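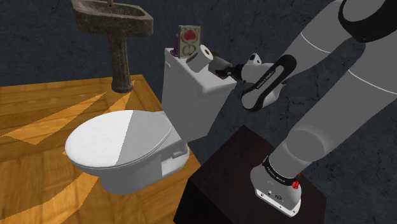
September, forge notebook, second heat treat session on the Fistach hatchet

Got the eye drifted before lunch and it came out straight on the first try! Lucian Tudose held the tongs and turned the billet 180 after every few blows, so I could keep my eyes on the punch. Last month's head had the eye leaning toward the poll by a good couple of millimeters and I ended up filing half the afternoon. Turning it more often is the whole fix, I think.

Normalized 2 times, air cooled on the brick. Grain on the broken test coupon looks beautiful, like gray velvet. The coupon from the Bendeck bar is still coarser than the one from the Lazăr bar with the same treatment, no idea why. Will run a third cycle on a Bendeck piece and compare.

Hardening: edge only, canola, oil warmed first. File skates nicely from the toe to the heel, and then bites just behind the line, right where I wanted it. No ping, no warp. So pleased with this one.

Temper in the Mikero oven. The dial can't be trusted, so I went by the thermocouple and the color on a polished patch (straw, going a bit bronze at the thin corner). Pulled the corner early next time, or clamp a piece of brass there to soak up heat - Lucian's idea, and worth trying.

Head weighs 700 g after rough grinding. I'd like to lose around 30 more off the cheeks before it goes on the handle.

Propane meter read 3,045 at shutdown. Write it down BEFORE lighting up as well, we forgot again.

To do
- third normalizing cycle, Bendeck coupon, label it this time
- dress the face of the drift, there's a burr on the narrow end
- new belts, the 60 grit is bald
- ash blank for the handle, check the grain runs lengthwise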